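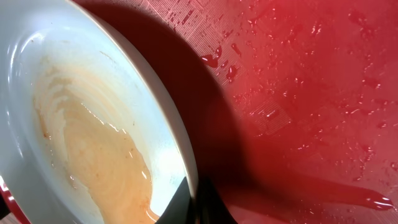 Hondgate Technical Program
Introduction to Robot Manipulation
Handout for Unit 7: Handling Dishware with Two Arms

Instructor: Afiq Ismail

Purpose of the Unit

Students have so far worked with rigid blocks on a clean surface. In this unit each team records demonstrations of a dish-handling task and uses them to train a simple policy. Dishes are harder to handle than blocks. They are smooth and curved, they reflect the overhead lights, and food residue or water can change how a rim behaves between the fingers.

Each team will submit 100 recorded demonstrations by the end of May. Teams that choose the Westuron option (two dish types in one sequence) will submit 200.

Before Recording

Read the safety sheet in full. One student operates the arms and a second stands at the stop button for the whole session. Keep liquids on the tray side of the table and wipe up any spill that reaches the wood or the mounting rail. Check that no cable is pulled tight when either arm is at full reach.

Grasping Plates and Bowls

A flat plate must be held by the rim and tilted before it is lifted clear of the surface. Close the fingers slowly and pause before raising the wrist. The second arm should stay clear of the plate's path until the first has finished its motion – most collisions last term took place at this point. 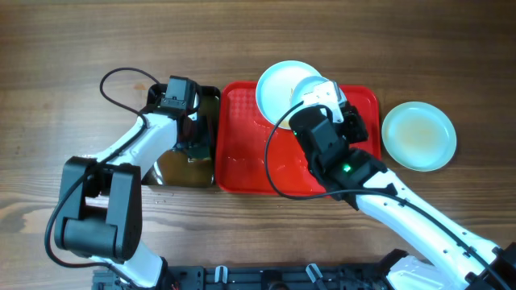

Record the tilt of the plate in the session log as low, medium or steep. Where a plate slips, keep the recording and mark it as a failed attempt. Failed attempts do not count toward the total, but they are required for the written report.

Bowls call for a different approach. The wrist comes down from above, with one finger inside the rim and one outside. Operators who come in too fast tend to push the bowl across the table, and the wrist camera gives them little useful detail while the arm is moving quickly.

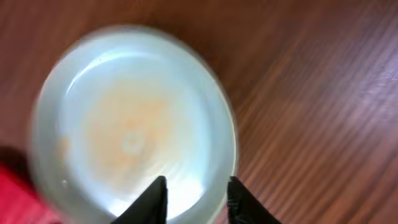 Slow the approach over the final part of the descent and confirm the finger positions before closing. The Hepburn software saves the wrist and overhead views together. Review both views after every session and discard any recording in which one of them is missing.

Written Report

The report should include a summary of 300 words, a table of failed attempts by dish type, and a short discussion of glare and motion blur in the wrist views. Submit it through the Kistum course page. Reports are graded on the accuracy of the log as well as the final policy.

Reading for the next unit: course packet, section on contact and friction.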